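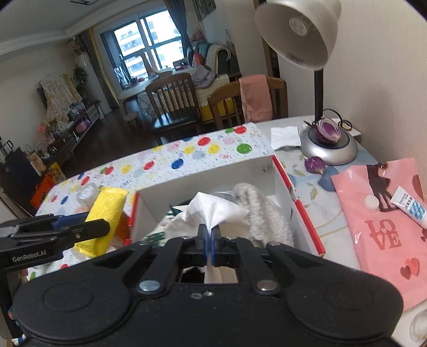 1/ Open day at Brodow: my very long thread

Spent the afternoon at the Gimance robotics open day and my feet are killing me, but I have to tell you about the grippers. You get to hold them yourself! One in each hand!

2/ The table they'd set us was such a jumble. Balloon-patterned cloth, a desk lamp, half a purple onion sitting on the base of the lamp, a pink bag with LOVE on it. I loved it straight away, it looked like my kitchen.

3/ First go was a tissue. Sounds easy, doesn't it? The fingertips have blue pads on the inside and you have to pinch just enough to get hold of it. I scrunched my first one into a ball and dropped it behind the lamp (sorry).

4/ Then a yellow sponge in the other gripper, while still hanging on to a tissue. My brain did not like this. Try patting your head and rubbing your tummy with oven gloves on.

5/ The idea is that people do the fiddly jobs by hand and the robots learn from the recordings. The Gimance lot said they'd logged 3137 goes at tidying so far. Mine may not be among the good ones.

6/ There was a talk as well, on a project called Bumirix, which is all about clearing up after meals. It was down for 38 minutes and ran to about 90 because people kept asking questions. Two of those were me, and one was about socks.

7/ Answer on socks: pairs are still hard. Same in this house.

8/ Tea and biscuits in the Gunawardena room afterwards. The queue was enormous, they'd had 200 people sign up, and the custard creams went first. I got a pink wafer.

9/ They're doing another one in December and you have to book. I'm going back for the folding table, which was full by the time I found it. If anyone fancies coming along, shout and I'll send you the link when it's up!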